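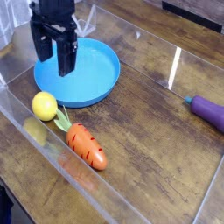 Tirnen Community Help > Learning from demonstration

Policy trained on 300 demos does worse than one trained on 5 fewer objects. What am I measuring?

Asked Sun 22 November

Hi all, long-time reader, first question. I'm trying to reproduce the put-it-on-the-plate result from the Trusbridge write-up with my own tabletop setup. One arm, plain behavior cloning, toy food, one fixed camera. The model gets the image plus a short instruction like "put the carrot on the plate" and spits out the next few joint targets.

With only the carrot on the table it was great, so I got cocky and collected 300 new demos with several toys out at once. Now the loss looks lovely and the arm is a mess. It heads for the right area and then dithers over the carrot, or closes too early.

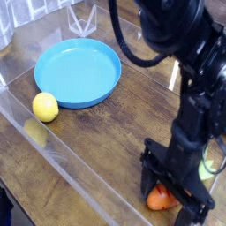

I've already tried training longer (worse), a smaller chunk size (jerky, same misses) and changing the wording of the instruction (no difference at all, which worries me a bit). My camera is the only input besides joint angles. Is 300 just too few, or is something off in how I collected them? I can get to 900 but it's a lot of evenings and I'd like to know before I start!

Answer 1 (accepted)

I went down this exact hole in February with the Drullurus baseline, so here's my two cents. I don't think it's the amount. The wording making no difference is your big clue. If you can swap "carrot" for "lemon" and the arm does the same thing, the model is ignoring the text and picking up on layout.

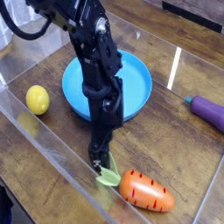

Check how your demos are spread over start positions before you collect a single new one. Plot where each toy was at the start of every episode, one color per toy. If your layouts mostly look like the one in your post, with the lemon left of the dish, the eggplant way out at the right edge and the carrot lying in front, then "go to the front" and "go to the carrot" are the same lesson as far as the network can tell. I had the same pattern without noticing, I just kept putting things back where my hand was used to putting them. Shuffle between every episode, and from each layout record more than one instruction, so the same picture has to lead to different motions.

For the dithering, look at your own pauses. I used to stop over the toy to line things up, and the policy learned to stop there too (forever, in some runs). Trim those frames and see.

A test that costs you nothing: take the policy you have, swap two toys, leave the instruction alone. Run that before the long evenings.

Answer 2

More data. We had 903 episodes on the Crabtree rig and it only got decent near the end. Also check your gripper calibration.

Answer 3

Agree with the first answer on shuffling, but I'd add something about the camera. With one fixed view, the arm is going to get between the lens and the stuff you care about.

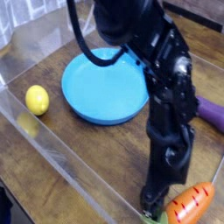
Things I'd try, in this order:

1. Add a wrist camera, even a cheap one. It helped my early closing more than anything else.

2. If you can't, move the fixed one so the arm covers less of the target during the last stretch of the reach.

3. Hold out some layouts completely and score on those. Training loss told me zip about whether a grasp would work.

Comment from the asker: swapped the lemon and the carrot like Answer 1 said and yep, it went straight for the lemon. Replotting my start positions tonight, thanks!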